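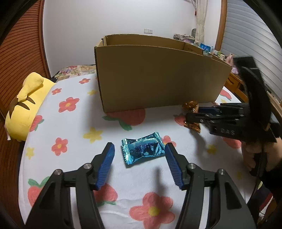 3.2 Building and using the hand-held pair

Most of the work on the Wimier grippers was done in the shared workshop at Brallwood, where one bench and a good deal of patience got us through the first 4 versions of the finger linkage. We had hoped to keep the fingers slim, but the thin ones flexed whenever the handle was squeezed hard, and so we went back — a little reluctantly, I admit — to the thicker black frames with cut-out slots, held at the joints by round-head bolts that anybody can undo with an ordinary key. The ribbed blue pads came later, and small foil-wrapped sweets proved a fair way of trying them, as in Figure 4, where one gripper already has a gold-orange sweet between its pads and the other stands open on either side of a turquoise one, with a cardboard box behind.

Figure 4. Two hand-held grippers at work on a flowered bedsheet.

We were fond of the bedsheet from the start, and it stayed with us through all 1612 trials at home, 701 of them made with both grippers together. A soft surface gives way under the pads, so a user soon learns to come in low and close gently, and that habit carried over nicely to the harder table tops at Flundamden.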